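Does a giveaway entry still count if I deleted the post?

Wissam Masri
So I entered the Nedano photo contest in February. You post a picture, tag them, add both hashtags, and the most-liked ones go to the judges. I had 170 likes, which is huge for me!

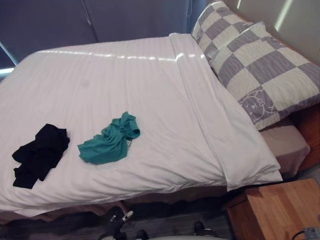 Then I spotted a typo in the hashtag, panicked, deleted the whole thing and put it up again. Now I'm at 17 likes. Do the old ones carry over? The rules don't say.

linside_fan
Nope, likes belong to the post, so they went with it. I did the same thing in a Gavalas contest - I wrote to them with a screenshot and they were nice about it, but they only counted the new post.

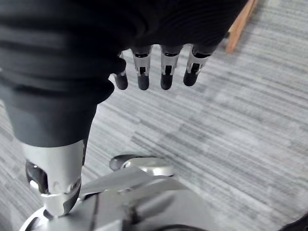 Next time just hit edit. On most apps you can fix a caption and keep your likes (check that the tag still links afterward).

kovance1215
contests are rigged anyway, the winner always has like 3000 followers

PattyO
Don't listen to that, I won a tote bag once! Two things I'd do. Email Nedano before the deadline and ask if a repost is okay, because some contests only take one entry per person.

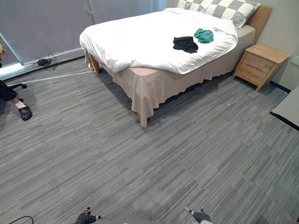
Then ask your friends to go like the new one. Mine always need reminding twice - my sister needs three. And leave the typo alone if you find another!
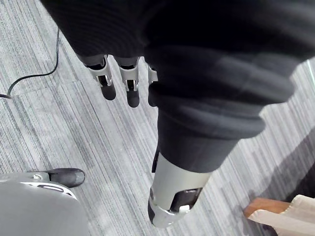 Dark knit over a gray striped carpet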